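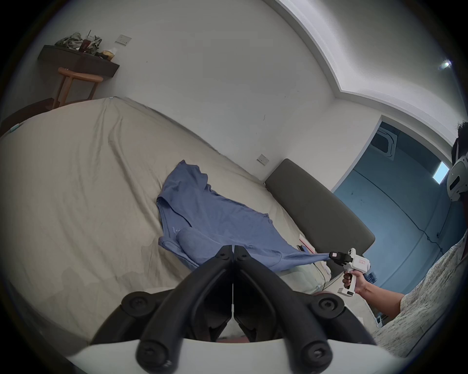 But cotton balls are fluffy and a T-shirt is flat, so how can they be made of the same stuff? asks a reader in Redel, adding that her little brother thinks T-shirts are cut out of very thin sponge.

What a great question! They really are the same stuff, and the way from one to the other is full of twisting, looping and some very fast machines.

## It starts with a seed

Cotton grows on a bushy plant. After the flowers drop off, a green pod called a **boll** (say it like "bowl") swells up and then pops open. Inside are seeds wrapped in soft white hair.

Each hair is a **fiber**. It's thinner than the hair on your head, and most are only an inch or so long. While the boll is closed the fiber is a tiny tube full of liquid. Once the boll opens, the tube dries out, goes flat and curls like a twisted ribbon. Remember those curls, you'll need them in a minute!

First the seeds have to come out. A machine called a **gin** pulls the fibers through narrow gaps, and the seeds are too fat to follow.

## Let's twist

Try it yourself. You need one cotton ball and your fingers.

1. Pull the cotton ball gently until it gets long and thin.
2. Tug it. It comes apart right away.
3. Take another bit, and twist it as you pull.
4. Tug again.

Much stronger! All those curly fibers are squeezed together and grip each other. You just made yarn, and people have been doing it for thousands of years. (Mine always comes out lumpy in the middle.)

Spinning machines do the same job, only they comb the fibers first so that they lie side by side. That's why bought yarn is so smooth.

## Loops, loops, loops

There are 2 main ways to turn yarn into cloth. In **weaving**, threads cross over and under each other, like a basket. Bed sheets are usually woven. In **knitting**, the yarn is bent into loops, and each loop is pulled through the one before it. T-shirts are knitted.

Loops can stretch! Pull on one and it gets wider, let go and it springs back. So your head fits through the neck hole, even if your ears complain.

At the Ornatex mill, by the river Nijs, 53 knitting machines stand in one long hall. They're round, and the cloth comes out at the bottom as a giant tube. The noise is terrific, so everyone wears ear protectors. One big roll is enough for roughly 400 children's shirts.

## Into the color

Plain cotton is a creamy white. To make it blue, the cloth goes into a hot bath of **dye**, and tiny bits of color move in and hold on to the fibers. Most of them hold on very tightly. A few let go in the wash, and sunlight breaks up others, so an old favorite may look paler than it did in the store.

## Look closer

Find a T-shirt and a magnifying glass. On the outside you should spot rows of little V shapes. Now turn it inside out and look again. The V's are gone and there are bumps instead: the tops and bottoms of the very same loops!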